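Mar 4, 2018 -- Sunday, in the lab anyway

I told myself I'd only come in to restart the logger, and of course I've been here since before lunch. Writing this down while it's fresh so Troels and Vasylyna don't have to piece it together from my commit messages, which I know are not my best work.

The job this weekend is the shared-zone lock in the two-arm planner. Since January we've had each arm plan against a frozen copy of the other one's trajectory, and it's fine until one of them replans halfway through. Then the copy is stale, the checker gets nervous, and both arms sit there being polite to each other until somebody hits the pendant. Sherif calls it the doorway problem. I've been calling it other things.

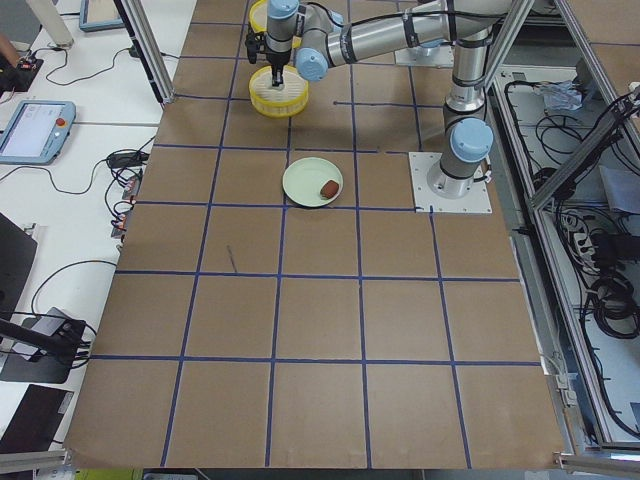

Cheuk-hei's new version of the lock works on regions of the table instead of whole trajectories. Each arm asks for the cells it is going to sweep, gets them or waits, and hands them back as it leaves. I had expected to fight with cell boundaries all day, but keeping them lined up with the blue tape makes debugging so much nicer -- I can look from the viewer to the table and see right away which square the planner is talking about. With the gripper holding the yellow container over the upper part of the grid, I could check the claimed cells against the real ones by eye. I'd like to thank past us for being fussy with the tape.

Settings I ended up with, for the record:

- lock timeout: 2 s (was 3, which felt like forever)
- replan rate: left alone
- swept-volume padding: 70 mm on the wrist, up from what was in the Derner config
- `release_on_exit`: true on both arms. Please don't turn this off again, whoever it was (it may have been me)

The padding is generous and I know it. Fedir will say we're throwing away half the workspace, and he has a point, but I'd sooner start wide and trim it with data than the other way round.

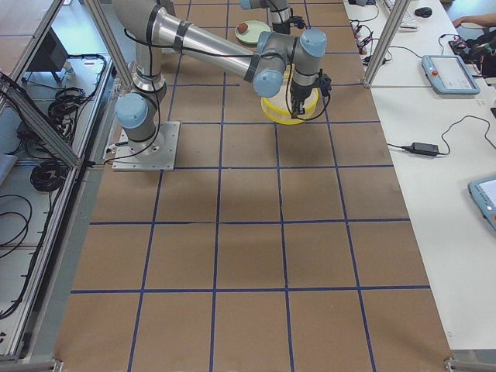 Region claims get interesting when the two targets are close together, and that's the case the old planner handled worst. I wanted the plate and the bowl both in the top rows so the claims would nearly touch. One arm has its gripper down in the yellow bowl while the other one's gripper is reaching in by the green plate, and that is just the kind of neighborly arrangement I need in the test set. The wrist is what eats up the room in these poses, much more than the fingers do, so if we trim the padding anywhere it should be on the gripper link first. Vasylyna, I think your capsule model from the Olmedo branch would help a lot with this. Could we sit down with it this week?

One nasty thing I found along the way: the lock server stamps requests with its own clock, and the arms stamp releases with theirs. The offset was about 100 ms, plenty to make a release look older than the request it belonged to, so it got dropped without a word. I've moved all the stamping to the server and added a warning. That probably explains a good share of the "ghost" claims Troels was chasing, and I feel bad that he spent so long in the viewer code looking for them.

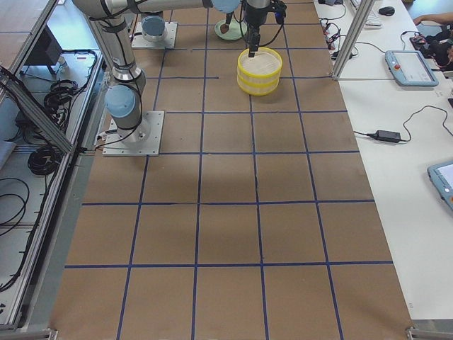 The other leftover is what to do when a claim times out. Right now the arm holds where it is, and that's safe but blocks everything behind it. Sherif would like it to back off to the last cell it fully owned. I like that too, though it means keeping a short history per arm, and I don't want to bolt that onto the lock server on a Sunday afternoon.

To do:

- [ ] back-off behavior, on its own branch
- [ ] ask Cheuk-hei if claims can be ordered by arrival
- [ ] merge the timestamp fix into Costuvus before anybody pulls
- [ ] rerun the old Prellisville logs through the new checker

Logger is restarted, by the way.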